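**Pad creep** is a fault found in hand-held gripper tools and in the robot grippers built to match them. One or both of the soft finger pads shifts slowly on its metal backing, so that the fingertips no longer meet where the software believes they do. The shift is often too small to feel in the hand. It shows up later, in recordings that look perfectly good and in robots that close neatly on nothing at all!

The fault is best known from the Skivotstead folding trials, where it spoiled a large set of recordings of people handling clothes and, in one case, led to a pinched thumb. It has since become a favourite teaching case among people who build low-cost grippers, partly for the detective work involved and partly for how small the guilty part was.

## Name

The term was coined by Jhun Pascual, a technician on the Skivotstead trials, who wrote "pads creeping again" in the workshop log. Earlier entries in the same log call it "the lean" or "the slip". Some makers prefer *fingertip drift*, but that name is also used for a software error in which the measured opening of the gripper wanders while the pads stay put, and the two are easily muddled.

## How it happens

A typical tool of this kind has two linkage arms driven from pivots on either side of a central body. Each arm carries a fingertip with a soft pad on its inner face. The pad gives grip, spreads the load and lets the fingers close on uneven things without crushing them. On the Pliltico hand tool, the type used at Skivotstead, the pads were held on with a thin layer of adhesive and a small lip at the lower end.

Cloth is surprisingly hard on this arrangement. When a person picks up a cup, the force on the pads is mostly a straight squeeze. When the same person drags a sleeve across a table, the cloth pulls along the face of the pad, over and over, nearly always in the same direction. The adhesive stretches a little each time and does not fully spring back. Thick pile and ribbed fabrics are the worst, as they hold the pad firmly and hardly slide against it.

Once a pad has crept, three further things tend to follow:

- the upper end of the pad overhangs its backing and bends inwards under load
- the two pads meet at their tips before they meet along their length
- the recorded opening of the fingers reads wider than zero when the tool is fully closed

The last of these is the useful one, and it is the basis of the closed-gap check described below.

## Garments and household recording

The trials recorded clothes being handled on ordinary desks and tables in homes, with all the usual belongings left close by. A garment would be left in a heap or spread loosely, and the person holding the tool would approach it with the fingers open, take hold of an edge, and pull or lift. Soft brown garments with a visible rib or pile turned up often in the sessions later found to be affected. 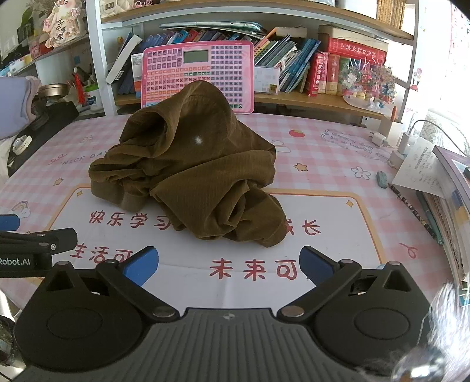
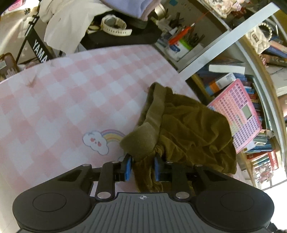

Household work brings a difficulty that a bare test bench does not. Cuffs, hems and waistbands can be folded under themselves, and a narrow strip of fabric may need to pass between the fingers before they close. If the pads are true, the strip is gripped along its width. If one pad has crept, only the tips pinch it, and the strip rolls out sideways as soon as it is pulled. A person feels this happening and simply squeezes harder, or turns the wrist a touch, without giving it any thought. A robot trained on the recording copies the turn of the wrist and has no idea what it was for.

## The Skivotstead folding trials

### Early signs

The Skivotstead group recorded 203 sessions with five hand tools. The recordings were used to train a two-armed bench robot, known in the workshop as Annamalai after the street the workshop stood on. Results with towels and pillowcases were very good, and the group was delighted with them.

Heavier clothes were another story. Annamalai would reach for a cuff, close, and lift away with the cuff still lying on the table. Sometimes it went through the whole fold in mid-air, with great care and quite beautiful timing, holding nothing. The first explanation offered was that the cameras could not judge depth on dark or crumpled cloth. A good deal of work went into lighting as a result, and the failures carried on just as before.

### The thumb incident

On 19th November Pascual was clearing a trapped sleeve from the robot's left gripper. The gripper had been told to hold still at a small opening, and the control screen showed that opening. A crept pad had wedged against its partner, however, and the linkage was carrying a steady load that the screen did not display. When the sleeve came free the pad slid back, the load was released, and the fingers snapped shut on the side of his thumb.

The injury was a bruise and a split nail. The group treated it seriously all the same, and the robot was switched off until the cause had been found. The written report pointed out that the gripper had still been powered while a hand was between the fingers. That was against the workshop's own rules, and the report was frank that the rule had been drifting for weeks because restarting the arm was slow.

### Finding the cause

The breakthrough came from Menaka Miah, who looked after the recordings. She had been trying to work out why the failures seemed to follow certain tools and not certain clothes. Her idea was lovely in its simplicity: look only at the moments when each hand tool was squeezed fully shut with nothing in it. A healthy tool should give the same reading every time.

Three of the tools did. The other two gave readings that climbed steadily from one session to the next, dropped back to normal after a pad change, and then began to climb again. Miah laid the plots over the pad replacement dates in the workshop log and every drop lined up. In all, 40 sessions were judged to have been recorded with a crept pad. A further 26 were marked as doubtful, as the tool had never been fully closed during them and no reading could be taken.

The robot's own grippers were then opened up and found to have the same trouble, brought on by the same sort of pulling. Two separate problems had therefore been stacked on top of each other. Annamalai had learnt from tilted fingertips and was trying to copy them with fingertips tilted by a different amount.

## Detection

The **closed-gap check** is now the usual test. The tool is closed fully on nothing, opened, and closed again, at the start and end of every session. If the two readings at the end differ from those at the start, the pads are inspected before the recording is accepted.

A **paper pull** is a good test by hand. A strip of plain paper is gripped along the whole length of the pads and drawn out straight. With sound pads it resists evenly. With a crept pad it swings to one side as it leaves, and the direction of the swing shows which end is tight.

Looking at the pads is less reliable than people expect. They are often seen at an angle, with the fingers apart, and a small shift is very hard to judge by eye in that position. Several of the spoiled Skivotstead sessions had been checked by eye and passed.

## Remedies

Fresh adhesive cures the fault for a while only. The lasting repair used at Skivotstead was a redrawn backing plate with a lip at both ends and a shallow ridge down the middle, which fits a groove in the back of the pad. The pad can then be pulled in either direction without sliding. Truvport, which supplied the replacement plates, later cut the same ridge into its plates for robot grippers.

Swapping the pads end for end at regular intervals also helps on older tools, because it reverses the direction of the pull. The two pads of a pair should always be changed together.

Spoiled recordings are harder to deal with. Where the closed reading is known, the opening can be corrected after the event, and the Skivotstead group did this for most of the affected sessions. The small wrist movements people make to save a slipping grip cannot be taken out so easily. Miah argued for keeping these sessions under a separate label, on the grounds that a robot might one day be glad of examples of a grip being rescued. Her view won the day, and the doubtful sessions were kept with them.

## Safety practice

The thumb incident led to a short list of working rules at Skivotstead, still pinned up beside the bench:

1. Cut power to the gripper before putting fingers near it, even to pick off a thread.
2. Treat the opening shown on the screen as a request. The fingers may be somewhere else.
3. Free trapped cloth from the side, never from between the pads.
4. If a gripper hums while holding nothing, stop and check the pads.

The fourth was added by Pascual, who recalled afterwards that the left gripper had been humming all morning.

## See also

- Backlash in linkages
- Closed-gap check
- Fingertip drift
- Handling of soft materials by robots
- Stored load in stalled grippers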